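Storing soft packets so they don't slither about

Posted by Nakedow

Hello all, I hope somebody can put me out of my misery. I've been trying to sort out our household bits before the end of August, and what defeats me every time is the soft plastic packets. Boxes stack, tins stack, but a floppy pouch just slumps over and takes its neighbours with it. I have tried standing them up like books and laying them flat in a pile, and by 7 in the evening I'm usually cross and putting the kettle on. 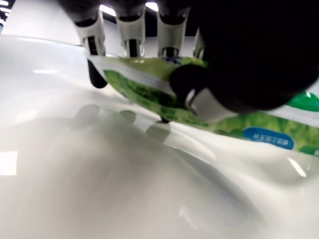
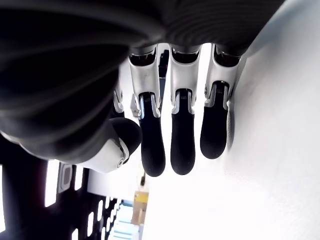 I'd rather not buy a whole set of matching tubs if I can help it — we're a small household and I've already got more lids than tubs to go with them. Does anyone have a method that lasts longer than a week?

Ultonov

Oh, I do sympathise! Stand them upright in a shoebox, snug enough that they hold each other up, and put a folded tea towel in the gap until you've got enough to fill it. Mine have lived that way for years, opened ones at the front with a clothes peg on. If your shelf is a slippery one, a bit of rubbery drawer liner under the box works wonders (cut it slightly small so it doesn't curl up at the edges).

Clullilau

Bulldog clips and a tension rod. Takes 7 minutes.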